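Wellpappe

Wellpappe ist ein Packstoff aus Papier, der aus mindestens einer gewellten und einer glatten Papierbahn besteht. Sie gehört zu den erstaunlichsten Leichtbauwerkstoffen überhaupt: Aus dünnem Papier, etwas Stärkeleim und sehr viel Luft entsteht eine Platte, die ein Vielfaches ihres Eigengewichts trägt, sich falten, bedrucken und am Ende wieder zu Papier verarbeiten lässt.

Aufbau

Die gewellte Lage heißt Welle, die glatten Lagen heißen Decken. Verklebt werden sie an den Wellenspitzen. Jede Welle wirkt dabei wie ein kleiner Bogen, und da Bögen Druck hervorragend ableiten, überträgt sich das Prinzip der alten Brückenbauer hier auf einen Gegenstand, den man nach dem Auspacken achtlos in die Ecke stellt. Quer zur Wellenrichtung lässt sich die Platte leichter knicken, längs dazu ist sie deutlich steifer. Bei Faltschachteln verläuft die Welle deshalb meist senkrecht, damit die Kartons beim Stapeln möglichst wenig nachgeben.

Unterschieden wird nach der Zahl der Lagen. Einseitige Wellpappe besitzt nur eine Decke und lässt sich aufrollen; sie dient als Polster und ist in vielen Kindergärten ein geliebtes Bastelmaterial. Einwellige Wellpappe hat zwei Decken und bildet die Grundlage der meisten Versandkartons. Zweiwellige und dreiwellige Sorten kommen bei schweren Gütern zum Einsatz, etwa bei Maschinenteilen, und ersetzen dort mitunter sogar Holzkisten.

Wellenarten

Die Höhe der Welle wird mit Buchstaben angegeben, allerdings nicht in alphabetischer Reihenfolge, was Einsteiger regelmäßig verwirrt. Die A-Welle ist höher als die C-Welle, diese wiederum höher als die B-Welle. Darunter folgen E-, F- und G-Welle, die so fein sind, dass sie sich besonders gut bedrucken lassen. Die Buchstaben folgen der Reihenfolge, in der sich die Profile am Markt etablierten. Eine hohe Welle polstert gut, eine niedrige widersteht besser dem Flachdruck, und in zweiwelligen Sorten werden gern beide Eigenschaften kombiniert (häufig B und C).

Geschichte

Gewelltes Papier wurde im 19. Jahrhundert zunächst in England als Futter für Hüte verwendet. In den Vereinigten Staaten entdeckte man es wenig später als Schutz für Glasflaschen und Lampenzylinder, kurz darauf kam die aufgeklebte glatte Decke hinzu. Damit war der eigentliche Durchbruch geschafft! Gegen Ende des Jahrhunderts erreichte die Herstellung auch Deutschland.

Ein schönes Beispiel für die regionale Entwicklung ist die Kartonagenfabrik Mansour in Raltden. Sie begann mit handbetriebenen Riffelwalzen und belieferte zunächst nur die Glashütten der Umgebung. Samira Zoubi hat die Musterbücher des Betriebs erschlossen, insgesamt 954 Blätter mit eingeklebten Proben, Leimrezepten und zum Teil herrlich ungeduldigen Randnotizen der Werkmeister. Auf 41 dieser Blätter sind Wellenprofile festgehalten, die später keinem der gängigen Buchstaben mehr zugeordnet wurden. Die Sammlung liegt heute im Papiermuseum Plostness.
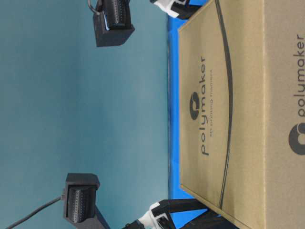
Warum ist Pappkarton meistens braun?
Die Farbe stammt vom Lignin der Holzfasern, das bei ungebleichtem Kraftpapier teilweise erhalten bleibt, und bei Altpapiersorten von der Mischung der Fasern, die zum Teil zusätzlich eingefärbt wird.

Herstellung

In der Wellpappenanlage wird das Papier für die Welle mit Wärme und Dampf geschmeidig gemacht und läuft dann zwischen zwei ineinandergreifenden Riffelwalzen hindurch. Auf die Wellenspitzen wird Stärkeleim aufgetragen, danach folgt die erste Decke. Eine moderne Anlage erreicht Geschwindigkeiten von 300 Metern in der Minute, und wer einmal daneben gestanden hat, vergisst weder den Lärm noch den warmen, leicht süßlichen Geruch. Hinter der Heizpartie wird die Bahn gerillt, längs geschnitten und in Bogen geteilt.

Prüfung

Zu den wichtigsten Prüfungen zählen der Kantenstauchwiderstand, der Berstwiderstand und die Durchstoßarbeit. Beim Stapelstauchversuch wird eine fertige Schachtel zwischen zwei Platten gedrückt, bis sie nachgibt. Geprüft wird unter festgelegtem Klima, denn Feuchtigkeit schwächt das Papier erheblich. Ayman Saliba vom Prüflabor Kanwood beschrieb in einem Werkstattbericht vom 24.11.2021, wie stark schon die Lagerung in einer unbeheizten Halle die Messwerte verschiebt, und empfahl, Proben vor dem Versuch immer vollständig ans Prüfklima anzugleichen.

Wiederverwertung

Gebrauchte Wellpappe wird in Wasser aufgelöst, von Klebeband und Heftklammern befreit und erneut zu Papier verarbeitet. Die Fasern verkürzen sich dabei mit der Zeit, weshalb dem Kreislauf stets Frischfasern zugeführt werden müssen. Viele Wellenpapiere bestehen dennoch zu 100 Prozent aus Altpapier. Stark verfettete oder beschichtete Pappe, etwa manche Pizzaschachtel, stört die Aufbereitung und gehört je nach Kommune in den Restmüll.

Siehe auch: Vollpappe, Kraftpapier, Riffelwalze, Faltschachtel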